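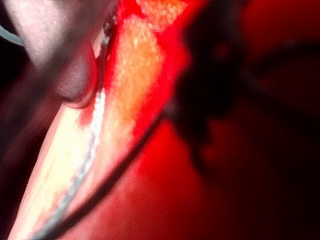
kinia_bench
I'd put the wrist camera back further before touching anything else. At that range the finger blurs out, and you end up steering off the thread alone.

hlumenta
Moved it back 20 mm this morning. Any more and it fouls the cable guide. Grip force is at 30 percent and the braid still slips when I pull at an angle.

michiels
Disagree about the camera. Your trouble is the jaw. Smooth tips won't hold braid, whatever the colour of the lighting.

hlumenta
The jaw has ridges — I cut them at the Jarnville shop in July. Side view from the fixed camera:

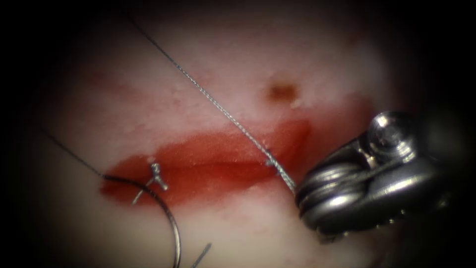 Gripper at the right end of the wound, long thread pulled taut. Hakim Lumenta

michiels
OK, ridges. I'd still go finer.

kinia_bench
And I'd still do the camera first. My log has 83 pulls, 19 slipped, most of them bad aim.

naltitbridge
Which motor is on the wrist? Mine had backlash that looked just like slip.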